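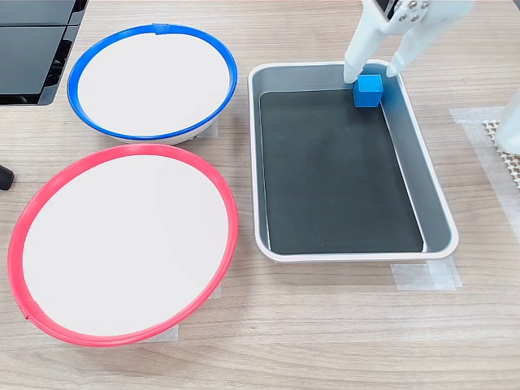 Tandeck Opens Second Recycling Depot in Tokside

TOKSIDE - Tandeck, the regional scrap and materials recovery company, announced in November that its second Tokside depot is open to trade and household customers. The site on Hedlund Road accepts copper, brass, aluminum, stainless steel, lead-acid batteries and end-of-life appliances.

The company began as a single collection yard and now employs 31 people across its sites. Its fleet of 14 trucks serves builders, electricians, machine shops and local government customers. In the last financial year, Tandeck processed 2,804 tons of non-ferrous metal, most of it from commercial accounts within an hour's drive of Tokside.
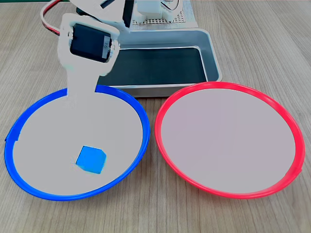
Two round plates, one with a blue rim and one with a red-pink rim.

The Hedlund Road depot has a drive-over weighbridge, a covered unloading bay and a separate entrance for cars and light trailers. Customers are asked to sort copper from mixed metals before arrival. Payment is made by bank transfer on the same business day, and a valid photo ID is required for every transaction.

"Our trade customers on the north side of town had been asking for a closer drop-off point," the company said in a statement. "The new depot shortens their trip and takes pressure off the original yard, where waiting times had grown during the morning."

Tandeck has also signed a supply agreement with Trillero, a processor of insulated cable. Under the agreement, cable received at both Tokside depots will be sent to Trillero for stripping and granulating. Bin hire for demolition and refit projects will continue to be run from the original yard.
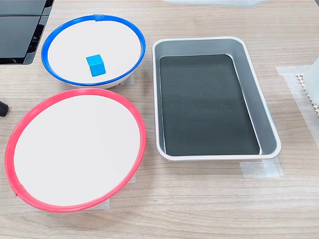
A small blue cube and three containers on a wood-grain tabletop.

The company expects to fill 10 further positions at Hedlund Road, including weighbridge operators, drivers and a site supervisor. Applications may be made in person at either depot.

The Hedlund Road depot opens at 7 a.m. Current metal prices are posted at the weighbridge office each morning.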